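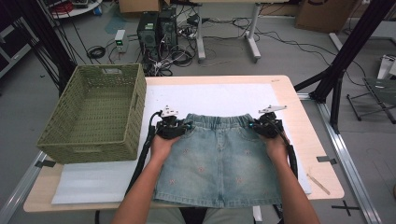

Vidberg hand-held grippers, the pair – four weeks in

Quick one, I have a table full of laundry to get back to.

Bought these to record folding demos for the arm I'm building in our shared shop. You hold one in each hand, do the job yourself, the arm learns from it later. Paid 1197 for the pair, cables included. The Stivholm set was 2568 and I couldn't get that past my own wallet.

Good stuff first. Compact. Black body, flat white bracket up top, and a small teal light on the inner side so I can tell at a glance they're awake. They pinch denim fine, even a gathered elastic waistband, and that was the thing I worried about. Skirts are my main test piece right now. T-shirts are easy, skirts fight back.

Bad stuff. The cables. They run back down the table toward you and end up right alongside whatever you're folding. I've dragged a sleeve off the table twice. Wireless please. Also my wrists are done after an hour, and the manual is teh worst – one folded sheet, tiny print.

Tip: put foam down first. I use a big white sheet over most of the tabletop, much nicer than bare wood when you go in low for a hem. Mark your table corners with tape too, so everything goes back in the same spot next session.

Software is ok. Crashed on me at clip 1781, lost that one clip, rest were fine. An update is suposed to come in September.

Would buy again. Four stars, five if they lose the cables.

Recent reviews
Stivholm bench clamp, small
Lazăr cable sleeves, black
Unard folding work table
Unard soldering station, second look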